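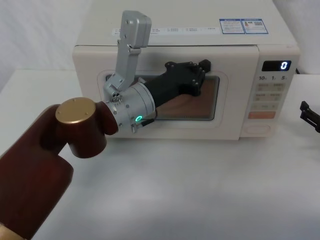 Bench two at the Grimell open day: a two-arm cell with one gripper against the door window of a countertop microwave.

Grimell opens its test hall to outside engineers twice a year. The February session was devoted to arm hardware. The July one, held on Thu 25 July, dealt with appliance handling, and most visitors spent their time at bench two, where a two-arm cell runs under control software from Nekik.

The task list is short: find the door, open it, place a dish, close the door, enter a time, start. Each step is scored separately. Grimell logged 1078 attempts before the open day, and 396 of them were on the door alone. According to the handout, the door steps account for most of the lost points.

Part of the difficulty is contact. A flat tool plate on glass gives the controller very little to work with. The glass is stiff, so force climbs quickly over a short travel, and a light appliance can slide back before the contact threshold is reached. Nekik caps the pushing force and lowers the approach speed over the last 37 millimeters. 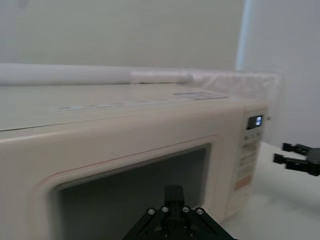
Camera placement is the other part. A wrist view has good detail at close range, but it loses the lower half of a target as the tool moves in. The software keeps an estimate of the door plane from earlier views and updates it only when enough of the front is visible again. Lakatos, which supplies the calibration routine, had a fixture on a side table and ran it on request. One full pass takes 214 seconds.

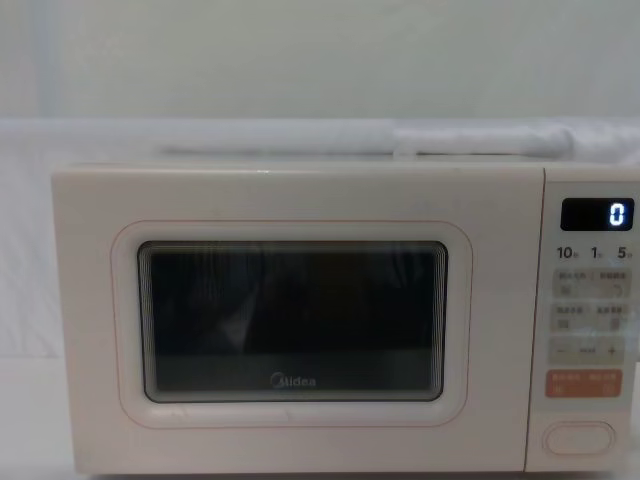

Panel reading is handled by a separate module from Bikitz. It works from a stored layout of the appliance front and checks the live view against that layout before any key is pressed. Low-contrast legends are the weak point. On the bench two oven, the pale keys carry faint print, while the salmon-orange key stands out from the cream body and serves as the anchor for locating the others. The display is read last, as a check on the entered time.

Grimell plans to add a second oven with a pull handle to the same bench. The scoring sheet will stay as it is, so results from the two door types can be compared step by step.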